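Group members: Sumeya Gidey, Ifeanyi Babalola, Chiamaka Briggs

# Do Students Read the Recycling Signs in Vallthorpe Hall?

We set out to learn whether the signs over the bins in Vallthorpe Hall change what people throw in them. The college is proud of these signs. There is one with a smiling banana.

We handed out 100 paper surveys in January and got 29 back, several with coffee on them. We also watched the second-floor bins at lunch for 6 days, which is a good way to lose your appetite and meet no one.
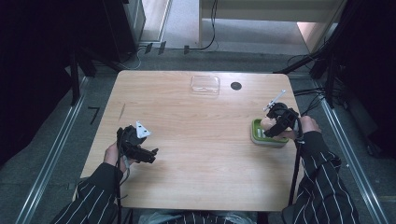
Of the people who answered the survey, most said they "always" or "usually" check the sign before throwing something out. At the bins, we saw people glance up mainly when they noticed Chiamaka writing. Paper cups went everywhere. The sign says cups are trash, the lid is recycling, and the sleeve is paper, and we think that is a lot to ask of a person with five minutes before chemistry.

Ifeanyi wanted to test a shorter sign that only said CUPS HERE. We taped it up on the fourth day – it was gone by the fifth, so our data on it is thin.
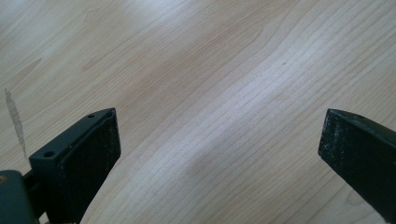 *Fig. 2. Tabletop, pale wood with wavy grain.*

## Problems with our method

The survey asked people if they were good at recycling, and people like to say yes. Question 3 had a typo that made it about "bins you have loved." The answers to it were left out of the results, with some regret.

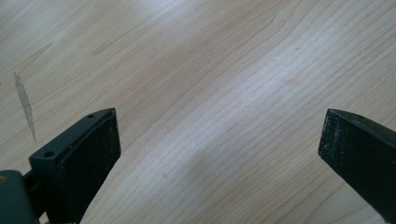
*Fig. 3. Tabletop at a slant, with glare across the center.*

If we did this again, we would weigh the bags and skip the opinions. Sumeya has asked the building office for a scale. They sent her a form, and she has sent it back.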